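Can any machine fold a mixed load of laundry at home yet?

Nolville Community Help > Home and Appliances > Laundry
Posted by Araba Quansah, February 21, 2026

We do a lot of laundry in this house. My mother lives with us now, there are two kids, and I work shifts. Washing and drying take care of themselves, but the folding piles up on the couch until somebody needs the couch. I keep seeing clips of robot arms folding towels and I would like to know where things really stand. Is there anything a normal household can buy that takes a basket of mixed clothes and gives back folded ones? I don't care if it is slow. I would pay up to the cost of a good washer and dryer together. Please don't tell me to fold as I go, I have tried that.

Vikas Tiwari

no. save your money and get a folding board, the plastic kind with flaps. my kids use one for t shirts and it works ok

Hye-jin Seo

I spent eight years running the finishing side of a commercial laundry, so I can tell you what machines are good at and where they stop.

Flat goods have been done by machine for a long time. Sheets, tablecloths and bath towels go in at one end and come out folded at the other. Our towel folder was a Pollisix and on its best day it did 2,946 pieces. But every one of those towels was fed in by a person who found the corners and laid the edge straight. The machine only did the easy part. When we had a batch of robes, they went to a table and three of us folded them by hand.

A home load is the hard case. Everything is a different size, half of it is inside out, and it comes out of the basket in a ball. Before you can fold a shirt you have to find out which part of it you are holding. People do this by feel and by giving it a shake. For a machine it means picking up an edge, looking, putting it down and picking up another one. Dark clothes make it worse, as the seams and layers don't show up well against each other. A black top bunched up on a table is close to a single dark patch to a camera.

Two grippers on one dark piece, with more fabric lying along the far side:

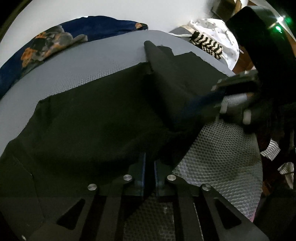
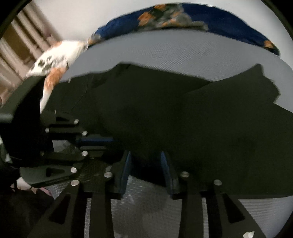
Is it worth waiting a year for a home folding machine to come out?

I wouldn't plan around it. If the folding is a problem now, look at a wash and fold service for the bulk of it and keep only the things you are fussy about at home. Ask whether they charge by the pound or by the bag, and whether they will keep each person's clothes separate.

Ju-won Yeom

Mostly agree with Hye-jin Seo. I would add that you should be careful with preorders. I put a deposit on a folding cabinet called the Sinus and waited 36 months before I asked for the money back. Even going by their own brochure you had to button each shirt and clip it on by hand, and it would not take socks, underwear, sheets or anything for small children. By the time you have clipped on a shirt you could have folded it.

What helped us was one bin per person. Clean clothes go from the dryer into the bins and each person folds or doesn't fold their own. My son's never get folded and he seems fine.

Araba Quansah

Thanks all. I called a wash and fold place near the bus station and they do keep names separate, so I am going to try them with the towels and bedding first. Will look at the bins too.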